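The Block Bins at Clindcombe

Gallery page, put together by Greer MacLeish
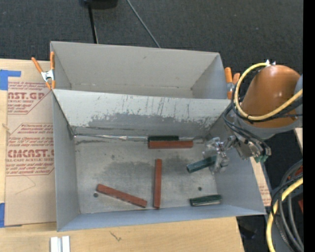 The blocks came to us in August with the rest of the Sutherland toy and game store, which filled most of a van and took three of us an afternoon to bring in. There were 1,607 pieces on the list that came with it, from draughts counters to a rocking horse with one ear, and the blocks were near the bottom of the last page, entered only as "blocks, painted, two colours". We have kept them together ever since.

Red and green are the only two colours we have here. The reds are a brick red, close to the colour of a clay flowerpot. The greens are dark, and on a dull afternoon they can be hard to tell from black until you pick one up. Both are plain rectangular blocks with no letters or numbers on them, which suits us because the sorting games then work for children who are not reading yet.

The grey bins are older than anything else on the table. They were in the building when we took it over, and Gemma Fontana remembers them from her first year at Clindcombe, when they held drawing paper. The floor of the front one is scuffed and has darker, cloudy stains on it, and the far wall is worn down to a darker grey along its lower half. We have scrubbed it with washing soda and again with cream cleaner, and the marks are staying. There are two small round holes in the floor as well – too small for a block, but a lost counter could go through one easily enough.

We use the bins in pairs, edge to edge, one with the blocks in it and one empty. The usual game is to move the blocks across by colour, reds first and then greens, and then to bring them back in whatever order the group likes. Younger children often prefer just to lay them out in rows. Older ones make up their own rules, and the best of these get written on a card and kept in the Teltamero tin on the shelf by the door.

The table has a light wooden top and stands at a height that most seven-year-olds can reach over. Smaller visitors are welcome to use the step. Please leave the bins where they are on the table, as they are heavier than they look and the legs on that side are not quite level.

Borrowing

Blocks can be borrowed in sets of six, three of each colour, for up to 17 days. They go out in a cloth bag with a label, and the label should come back too. If a block is chipped or marked while you have it, tell us when you return it and we will see to the paint. There is no charge for this.

Indine members can collect from the side door until 3 in the afternoon. Everyone else should come to the front desk, where Gemma keeps the loans book. Ask for "the red and greens" and she will know which shelf.

More pages from the store, including the draughts sets and the rocking horse, will be added as the pieces are cleaned and listed.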